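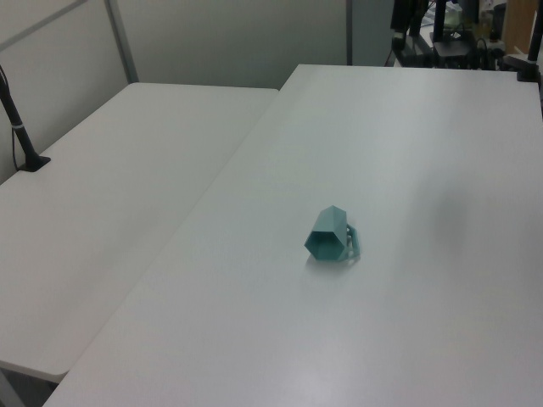

Six corners on the rim means six places to dribble, according to Aishwarya Bangera, and she would sooner drink from a jam jar. Her comment came in under our piece on stackable glassware, after a reader suggested we look at faceted mugs next. It is a fair objection and it set the order of the tests below. The dribble question comes first, then grip, then stability, then cleaning.

Pradell Tasico small mug, teal
Reviewed by Aishwarya Suvarna
27 May 2020

The Tasico is a small mug with a hexagonal body. The sides are flat and the mouth is hexagonal too, so the shape carries through to the part you drink from. Many mugs sold as faceted have a round rim on top of an angular body. This one doesn't. The colour is listed by the seller, Vomel, as "Teal 711", and the inside is a slightly darker teal than the outside. I bought one at full price in the autumn and used it daily for 11 weeks, mostly for black tea, with some coffee and a fair amount of water.

The name covers a small and a large size. Everything here applies to the small one only.

Drinking from it

There are two ways to drink from a hexagonal mouth: over a flat side or over a corner. With most mugs the handle decides this for you, and the Tasico is no different if you hold it in the usual way and tip it straight toward you. Small changes in wrist angle move the contact point along the rim, and the result changes with it.

Over a flat side, flow is wide and shallow. The lower lip seals along the straight edge for most of its length but the corners at each end are open if you tip quickly. That is where the dribble comes from. It happened to me several times in the first week, always on the first mouthful of a full mug, and hardly ever after that. Filling to a finger's width below the rim fixes it.

Over a corner, flow is narrow and easy to control. It works like the lip of a jug. I came to prefer it for hot drinks, though it takes a deliberate turn of the wrist and feels odd in company.

So Bangera is partly right. The mug will dribble if it is overfilled and tipped fast over a flat. A round mug treated the same way is more forgiving. Drunk from at a normal pace and filled to a sensible level, it gave no trouble.

Pouring out of it is a different matter, and better than expected. A corner makes a tidy spout. I used it to add water to dough and to wet a sourdough starter, and the stream broke off cleanly with no run-back down the outside. If you often use a mug as a kitchen scoop or a small jug, this is a real point in its favour.

Grip and handle

The handle is a loop, but it looks open in its construction, with thin bars where most mugs have one solid piece. It is the feature people remark on first and the one I have the most reservations about.

Thin bars press on the fingers more than a broad loop does. With the mug half full I did not notice. With it full, held for the length of a phone call, I did. My hands are on the small side and two fingers go through without crowding. My brother fits one finger and rests the next underneath, and he says the pressure is worse that way. Anyone with sore joints should try it in the shop before buying.

The body is easier to hold than the handle. Flat sides give the thumb and fingers something to bear on, and the mug does not turn in a wet hand the way a smooth cylinder can. For cold drinks I ignored the handle entirely. For hot ones that is not practical straight after filling, and I waited a few minutes.

Stability

Upright, the Tasico is steady. I set it on a breadboard, a cork mat and a bench that is known to be out of level, and it did not rock on any of them. Pushed at mid-height with a finger it slides before it tips, full or empty. Pushed at the rim when empty it will go over, as any light mug will.

Once it is over, the facets earn their keep. A round mug on its side rolls in an arc until the handle stops it, and quite often the arc takes it off the edge of the table. A hexagonal one comes to rest on a flat. I tipped it on purpose 17 times on a level table, empty each time, in whatever direction came to hand. It stayed on the table every time. I did the same with my Ó Riain everyday mug, a plain round one of similar height, on a folded blanket to be kind to it. That one wandered a good deal further even with the blanket slowing it down.

This has no bearing on spills. A full mug that goes over empties itself whatever its shape, and the flat sides do nothing to help.

Cleaning

Here the design costs you something. The inside corners need attention. Tea leaves a line where two faces meet, and a sponge pushed in flat and turned, which cleans a round mug in one pass, skips over it. A bottle brush reaches the corners properly. So does a corner of the sponge, one angle at a time. Allow a few more seconds per wash.

After the full test period there was a faint brown line in two of the corners, low down. A paste of bicarb soda removed it in one go. The darker interior hides light staining well, and I would not have seen the lines without tilting the mug under a window.

The handle also catches suds. Rinse it under a running tap and check the gaps. On a drying rack, water sits between the bars for longer than it does on the body, so a quick wipe with a tea towel is worthwhile if you are putting it straight in the cupboard.

The leaflet quotes more than 600 dishwasher cycles. I can't confirm that figure and have no plans to try. I ran it through on the top rack about once a week and saw no change in colour or surface. On the rack it needs more room than its size suggests, as the corners don't nest with round mugs.

Storage

On a shelf with others of its kind, hexagons should pack together neatly, and Vomel makes a point of this in the listing. With one mug I can't test the claim, but I would treat it with caution. A handle gets in the way of close packing no matter how well the bodies fit.

Among round mugs it takes up the same space as any other. It hangs from an ordinary cup hook, though with an open handle the hook can catch on an inner bar and leave the mug sitting crooked. Lift it off and try again.

It does not stack. The rim of one will sit on the base of another if you line them up, but I wouldn't leave them like that.

Capacity and heat

The small size is small. It holds a short coffee or a modest tea, and if you take milk you will want to leave room. People used to a large breakfast mug will be refilling. Heat retention is average. Tea was still pleasant at the end of a ten-minute sit and past its best well before a half hour. The Ó Riain kept its heat longer, which I put down to a bigger volume as much as anything.

Compared with the Ó Riain

For drinking hot tea in quantity, the Ó Riain is the better mug. It has a broad handle, a round rim and an inside you can wash without thinking. The Tasico is easier to grip by the body, pours better, and stays put when knocked over empty. It also costs more.

Faults noted

Dribble at the flats when overfilled. Handle pressure when full. Staining in the inside corners. No capacity marked on the base or in the leaflet - a small thing, but it would take the maker no effort to add it.

Who it suits

People who drink small amounts, use a mug as a measuring or pouring vessel, or work at a crowded desk. I would steer away from it for anyone with limited grip, and for shared office kitchens where the washing-up is hurried.

Vomel lists the large size for November. If the handle bars are made any thicker on that one I will borrow a sample and add a note to this page.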